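I run the meeting rooms on two floors at Hanus, and since January part of the tidying has been done with grippers. So this page of tips is a bit different from my usual ones on coffee rings and dried-out markers!

First tip – give every object a home. I used to shove remotes wherever there was space (guilty). Now the remote goes by the organizer tray and drinks get a coaster. Lilibeth Soriano drew up a little desk map for us, and people started following it before the machines did.

Second, go easy on bottles. Thin plastic dents, so practice on a full one with the cap screwed down tight. Homa Moradi on the late shift swears by soft ribbed fingers, and after 20 evenings of trying the hard ones I'm with her.

Third, wipe the grip pads. Warm water, a drop of dish soap, dry cloth. Sticky pads drag paper along with them, and I once chased 200 handouts across the carpet.
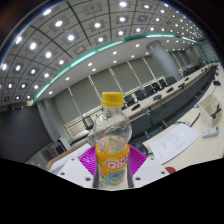
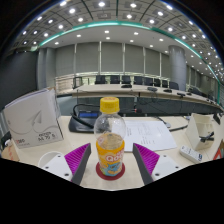

The bottle with the yellow cap, in both of those and the next one.
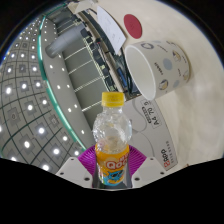
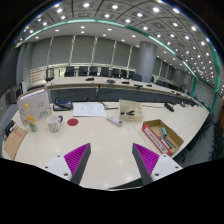
What has changed for us is mostly the hours. I do less reaching across tables, and my shoulder is happy about it, but I spend more time writing down where stuff goes. Lilibeth moved over to bookings and likes it. Homa misses the quiet of doing a room by herself, and I get that – so we kept 2 rooms where everything is still done by hand. If your workplace is heading this way, ask early who gets to pick those rooms. And keep a spare set of pads in the supply closet, ours took ages to come.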